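The Case Against the Laundry Bag (and the One Thing It Does Well)

Somewhere in the last few years the mesh laundry bag stopped being a thing you bought for one good bra and became a system. There are sets now. There are sizes for socks, sizes for sweaters, and a giant one for the comforter that will never fit in your machine anyway. The shop that opened in Prallcombe this spring has a whole wall of them, and the sign over the wall says your clothes deserve it.

I am not sure my clothes deserve anything. They get worn, they get washed, they get left in the dryer overnight. But I was sent to find out whether the bags do any good, so I spent most of the summer zipping my shirts into netting like so many onions.

The claims are easy to list and hard to pin down. Bevan, whose bags I used the most, promises less pilling, less snagging, less fading and a longer life. Longer than what? The packet doesn't say. Plestholm goes further and prints a number: good for 200 washes. I called to ask how they had arrived at it and was told, very politely, that it was a design target. A target is a fine thing to have. I have a target of going to bed at ten.

My own test was simple. I took 2 printed T-shirts, same make, same day of purchase, and washed one in a bag and one loose, always in the same load and always at a mild setting. By August the loose one had a little more fuzz at the hem. The prints looked the same to me and to everyone in the house I could get to care. A dry cleaner in Wesivside held them up to the window, switched them around twice, and guessed wrong.

What I can report with confidence is that a bagged shirt comes out wrinkled. Put it in flat and it won't stay flat. It slides to one end and balls up, and the water has to work its way into the ball. The care leaflet says not to overfill, which I didn't, and to smooth the garment before closing, which I did for a week and then quit. If you have time to smooth every shirt into its own bag, you have time to wash it in the sink.

There's also the price. The set I tried cost 60 dollars, for netting and zippers. A plain bag from the drugstore did the same job and had a better zipper.
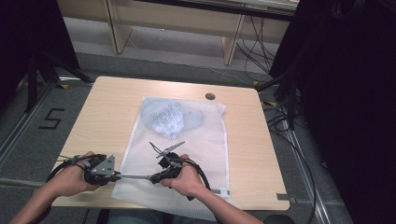
WESIVSIDE, August

A fine white mesh bag laid out flat takes up most of the length of a small table and then hangs off the front of it, with something blue-gray and white bunched inside near the top. Anyone who has used one will know that look. The rest of the bag is just empty netting.

And yet I've kept one. Socks go in it, and the small things that used to crawl inside the duvet cover and come out soaking. Tights too, and anything with a hook on it. For keeping small stuff together the bag is excellent, and that was all it was ever supposed to do before the wall of sizes showed up.

The rest of the set is in the closet. My neighbor has asked for the comforter one, to store soccer balls, and she can have it as soon as I find which of the others I folded it into.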